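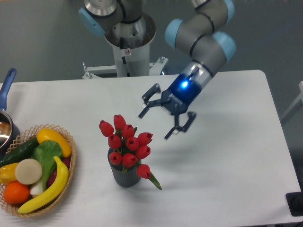

Photo: R. Navarro

February, 4:10 pm. Dye bath trials cont'd, Rostlow wool.

Second lot of eucalyptus leaf, 300 g in the big pot, simmered 5 hrs. Colour better than last lot, more rust than tan. Alum mordant again. Gerardo reckons the tap water's the problem, try rainwater next.

Skein B patchy at the tie, tied too tight. My fault. Redo with looser figure eights.

pH strips nearly gone, Genalyn to order. Also need muslin, up to 10 m.

Lightfast strips are in the north window, half coverd. Dont move them pls. Check end of month, write shade next to each.

Still to weigh: skein D.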